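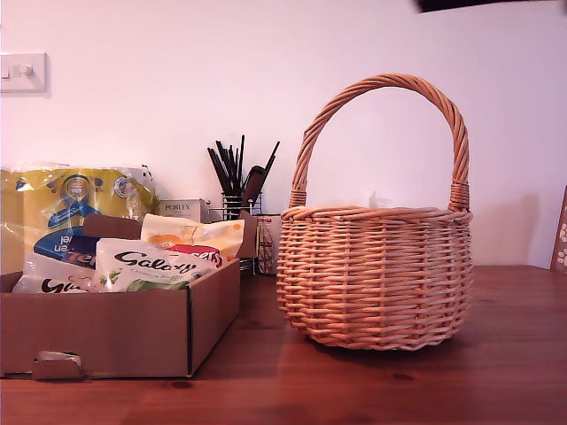

7 min read

Wednesday

In by eight. Roya had left the planner running overnight on the basket task and there were 206 failed plans in the log when I sat down. All of them were in simulation, so nothing broken, but it took until ten to sort out what was going on.

The task is simple to say. Take the packets out of the cardboard box on the left, put them in the wicker basket on the right, don't knock anything over. The trouble is the handle. It goes up in a high arch over the opening, so there isn't one clear hole to drop things through. There's the space on one side of the arch and the space on the other, and Tusen (our planner) has to pick one, come in at an angle and get out again without catching it.

What I found is that Tusen was treating the basket as a solid. The collision mesh we use comes from a convex hull, and a convex hull over a basket with a tall handle is a sort of tent. There's no opening in a tent. Every goal pose we asked for was inside the tent, so the planner said no, correctly, 206 times. I felt a bit stupid. We had changed the mesh step in October so that it fell back to the hull if the decomposition took more than 200 milliseconds, and the wicker takes far longer than that. All those woven strands make a very lumpy surface. The plastic tub we tested with is smooth and went through in no time.

I took the fallback out for anything tagged as a container. If the decomposition is slow it is slow, we only do it once at the start. I also smoothed the point cloud before meshing so the weave comes out as a plain wall. We don't need to know where each strand is. We do need to know where the rim is, and the rim is thick and rolled, so it survives the smoothing well enough.

The new mesh has 14 convex parts. Most are for the sides, and the handle gets a few to itself. I looked at it in the viewer for a while from different angles and it was recognisably a basket. Sepehr walked past and said it looked like a hat.

Re-ran the failed goals. 483 goals in the batch in all, and the ones that had failed before mostly went through. The ones that still didn't were for poses right under the middle of the arch, which I think is fair. I'd like the goal sampler to stop suggesting those. Wrote it down for Farhad, it's his sampler.

Then perception, which took up the rest of the morning.

The table is a shiny orange-brown wood and the basket is a light tan, and there's a faint reflection of the base of the basket in the table top. Our segmentation keeps wanting to include the reflection. The mask comes out with a small skirt on it. On a matt table we never saw this. It makes the basket look as if it goes down below the surface, and then the height estimate shifts, and then the rim is in the wrong place by enough to matter. I first tried raising the mask threshold, which cut off the skirt and also cut off bits of the handle. Not a good trade.

Shabani suggested the obvious thing, to clip against the table plane before fitting and not after. I had assumed we did that already. I checked and we did not. The plane gets fitted in one node and the object in another, and the object node never waited for the plane. It used the last plane it had seen, which on a cold start is nothing at all. I've put in a proper wait with a timeout, and a warning if it runs without one. The skirt is gone in 3D. It's still in the 2D mask, but I don't mind that for now.

There's also the shadow the basket throws on the white wall. I was ready for that to be a problem and it wasn't. It's soft and grey and the segmenter ignores it. Good.

Lunch at my desk. Soup.

Afternoon on the box. The box is much worse than the basket in some ways. It's full, and the packets lie on and behind one another. There's a tall yellow one at the back in glossy plastic, a purple and blue packet in front of it, a white Galaxy bag at the front, and another white bag partly under that with only the start of the same lettering showing. The detector gives one box round both white bags. I don't blame it. They have the same brown script on the same white and there's hardly an edge between them. But if the planner thinks it is one wide object it picks a grasp at the middle of the wide object, and the middle is the join.

I spent a long time on this and I'm not sure I got anywhere. I tried:

Depth edges. There is a step in depth between the two bags but it's small, and the plastic makes the depth noisy, so the step comes and goes between readings.

Taking the text as a hint. Concetta has been keen on this since the summer. If you read the word once in full and then the start of the same word again, you know there are two bags. It does work on this layout. I'm wary of it. It would be no help with packets that have the writing round the back, and it means running the text reader in the loop, which adds delay.

Not deciding at all. Pick the front bag by the part we're sure about, meaning the pixels that agree across several readings, and grasp there. Then look again once the bag has been lifted. Whatever is left is another object, or isn't.

I like the third one best. It isn't clever, but the planner is meant to replan after every pick anyway, so we'd be using something we already have. I wrote a rough version in the afternoon. It keeps the last few masks, takes what they have in common, and shrinks that a little. The grasp candidates now fall well inside the front Galaxy bag and away from the second one. I haven't tried it on the arm yet. Wendt is down until tomorrow while Sepehr reflashes the wrist, so everything today was on recorded clouds and in simulation.

I also had to do something about the back of the table. The holder with the black-handled utensils is close behind the box, and they fan out quite high up the wall. In the cloud it's a mess. Thin things and shiny wire, half the points missing. Tusen was happily planning through the gaps between the handles, going from the box to the basket by the most direct line at the height it liked. It would have swept the lot. I put a keep-out volume over the whole holder, and made it taller than it needs to be. Same with the small white Porlex box next to it, which the planner had no idea about at all. It had been merged with the cardboard.

Long term I don't want to draw these by hand. Farhad says the Bristitz people have a way of growing a volume around sparse points when the points are thin and tall, and he'll ask them for it. I said yes please. In the meantime it's a line in a config file with my initials next to it.

One thing I want to remember. The flap at the back of the box sticks up, and it was being labelled as an item. It got a grasp score, quite a high one. Flat, stiff, upright, nice edges. From the gripper's point of view it's the best thing on the table. I've added a check that a candidate must not be connected to the box wall, but cardboard is cardboard and the connection is along a fold, so it fails if the fold is in shadow. Need something better. Maybe fit the box walls first and take everything planar and joined to them away. Ask Roya, she did something like it for drawers in the Drurnia work.

Short meeting at four. Roya wanted to know whether we could show the full box-to-basket run by the end of the week. I said the planning side is fine, picking the front items is probably fine, and emptying the box is not. She asked what "not" meant. I said I'd expect it to get through the top layer and then do something silly. She wrote that down more or less as I said it.

We agreed on the following. I finish the mask agreement code and test it on the arm once it's back. Shabani writes a test for the cold start with no plane, which we should have had already. Concetta gets a branch to try the text reader with a limit on how long it can take. The release height over the basket stays as it is, above the rim and to one side of the handle, and we don't try to place things neatly inside. Dropping is fine for packets.

Stayed on a bit after the others went. Cleaned up the branch and wrote proper commit messages. Renamed the parameter that was called "basket_hack" — it had been mine, from the spring. It is now container_opening_side and takes left, right or auto. Auto picks the side nearer the arm, unless the path there passes the keep-out volume, and then it picks the other. I ran it a few times with the basket moved around in simulation and it switched sides when I thought it should, apart from once when the handle was end-on to the arm and it went back and forth between the two. It needs some hysteresis. Left a note in the code.

Started the full batch again with the new mesh before I locked up. The log now goes to the big disk. Bus was late.

Last updated: Wednesday, 21:40

Recent entries
Wrist calibration, again
The smooth tub and why it was too easy
Drurnia drawers: fitting planes to things that slide
Moving the logs to the big disk
What the goal sampler does when it has no idea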